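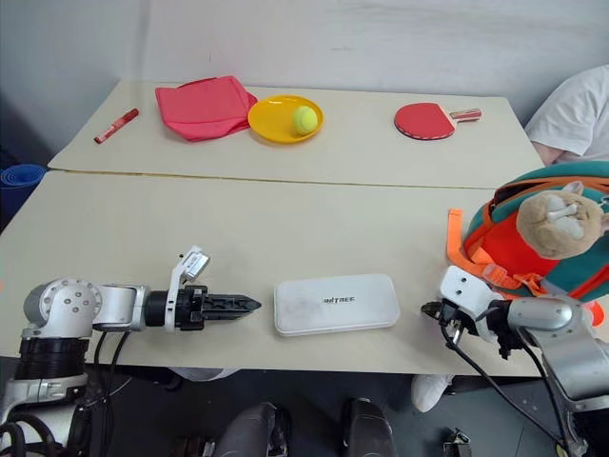 Sang-wook Ham asked whether the activity sets could be held back until the contents sheet had been corrected, as two borrowers had now been charged for articles that were never on it.

Ticket 3570
Service: Equipment Loans, Plunumstead
Category: Contents sheet / condition of article
Opened: 31 July 2023
Reported by: Sang-wook Ham
Assigned to: Si-eun Hyun
Priority: Normal
Status: Open, pending replacement case

Summary of report
The printed sheet for activity set 156 does not agree with the entry held in Ellow. The sheet omits the table tennis paddle and lists two marker pens. The Ellow entry lists one marker pen and makes no mention of the plate. The reporter also asks for a decision on the white case, which a borrower has described as unfit for further issue.

Entry 1, Si-eun Hyun
The report is acknowledged. Set 156 has been withdrawn from the booking calendar and existing reservations have been moved to set 701. Borrowers affected will be notified by letter in the usual manner. Please do not amend the sheet locally while the ticket remains open.

Entry 2, Dong-geon Na
The Ellow entry was compared with the purchase record. The set was supplied with one marker pen. The figure of two on the printed sheet was carried over from an earlier edition and should be struck out. The paddle was added last year at the request of the Cladico branch and the sheet was not reissued. Both errors are ours and the charges raised against the borrowers have been cancelled.
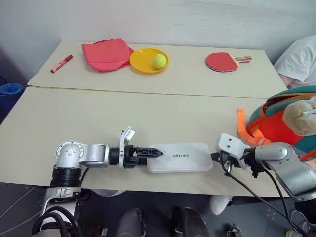
Attachment 2. Set 156, far table: marker pen, folded bag, plate with tennis ball, table tennis paddle.

Entry 3, Si-eun Hyun
Corrected wording for the sheet is as follows. Marker pen, red, one. Cloth bag, folded, one. Plate, plastic, round, one. Tennis ball, one. Table tennis paddle, red face, one. Case, white, one. The yoga mat and the backpack are issued under their own numbers and are not to be entered on this sheet.

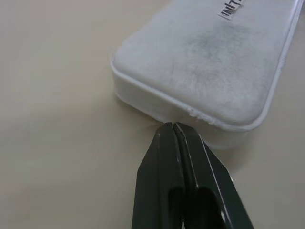 Condition of the case has been assessed against the standard for issued articles. Grey marks on the lid do not in themselves justify withdrawal, and the case should be wiped over and looked at again. The front edge of the lid is a different matter. It is chipped just along from the corner, with small pieces of white material lifting, and an edge in that state may not be issued to junior groups. A replacement has been requested from Kong.

Entry 4, Gyu-bin Ra
Request received. Delivery is expected in August. The present case is to be kept with the set until then and marked as not for loan.

Entry 5, Colleen Arsenault
Corrected sheet approved for printing. Old copies at the Cladico branch are to be returned to this office for disposal.

Outstanding: replacement case; re-entry of set 156 in the booking calendar.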